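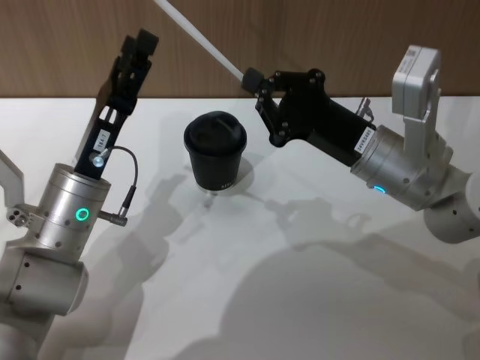
Fig. 2. Two-arm bench, right gripper with the white rod, lidded cup between the arms.

Unit 5: Looking hard at the Drumel kit

I love this kit, and I still want you to pick at it! Start with the fingers. The right gripper has an open shape with a rounded pad, the left one a plain parallel pair, and you'll use both. Look at the cable loop on the left wrist too (my one worry).

Budget 48 minutes for setup. Natália Jurčo has the spare pads. Read the Govier notes before lab.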